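Wednesday, Prandum vs. Grollell fingers, bimanual cell

Picking up from last week's list. Both arms are on the Tang controller now, so we no longer restart the left side each time the right one faults. Joint limits copied over from the old config. Wrist cameras recalibrated before lunch; the left one was off enough to matter, the right one was fine and I left it alone.

Task for this round is the basket: approach the rim from both sides, close, lift, set down. Same basket in every trial, set on the white table at a slight angle. Taught the approach points by hand, then replayed at reduced speed.

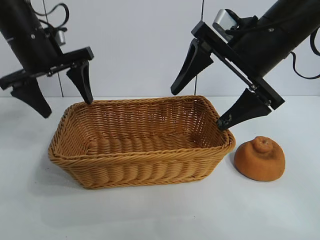 Replay is repeatable on the left. On the right the lower finger tends to reach the rim before the upper one is in position, and the controller reads that as a grasp and stops the approach. Raised the contact threshold to 860 (raw counts, not newtons; Rilden still hasn't sent the conversion table). At 860 the false stops went away but the close feels late. Hiu-tung Pan wants to try 3,000 to see whether the threshold does anything at all up there. Fine, but with the speed cap on.

Grollell fingers: tapered, narrow at the tip, go over the rim without much fuss. Prandum fingers: wider pad, better hold once closed, but they need a cleaner approach angle and will push the basket sideways if it's wrong. I logged 27 trials before the break, mixed between the two sets. Not enough to rank them. Keep the sets on alternating blocks so drift in the calibration doesn't land on one of them.

Wrist camera exposure is still on auto. It hunts whenever the weave gets close, and focus goes soft at the same time. Fixed exposure is the next change, one arm first.
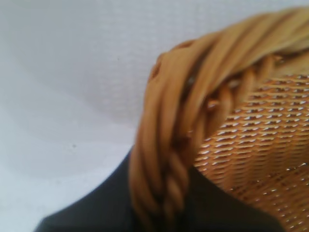 Can we use the wrist view alone to decide when to close?
Only for the coarse part of the approach. In the last stretch the rim is too near the lens for a usable edge, so the close has to be triggered by the contact reading.

Segmentation was the other job today. The mask is trained on solid-walled bins, and open weave breaks it up: wherever light comes through the gaps in the side wall, as it does along the right-hand arc of the rim, it tends to mark small islands of table. The floor of the basket is darker and denser and should be the easier region to seed from.

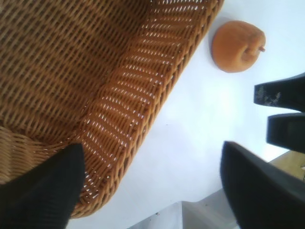

Merging the islands with a larger closing kernel is the cheap fix, and I'd like to test it before anyone relabels data. The limit is how far the kernel can grow before it starts swallowing neighbors. With the peach sitting this close to the outside of the rim, a big kernel could join the two into one blob, and then the grasp planner gets a center point that belongs to neither. Start small and step up. Log index for the saved run is 2,157.

To do:
Fixed exposure, left wrist camera.
Threshold sweep from 860 up, speed cap on.
Ask Rilden again for the counts table.
Check the finger screws on both sides before the next block.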